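# The Night Train to Lasell

Pavithra Rai packed for her grandfather's birthday the way she did everything, slowly and with the radio on, and she left the black trousers for last.
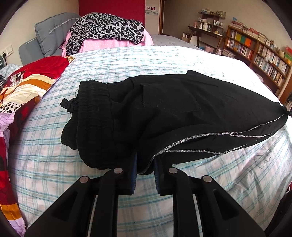 ## Platform

Thirumalai Rajan was already at the station, bless him, with a tin of ginger cookies and 31 candles in his coat pocket (the shop in Tokarz had run out after that).

"He's eighty-eight," Pavithra said.

"Then he can blow them out twice, and we'll call the rest a present!"

She laughed so hard she nearly missed the whistle, and they ran for the last car together, cookies rattling all the way down the platform.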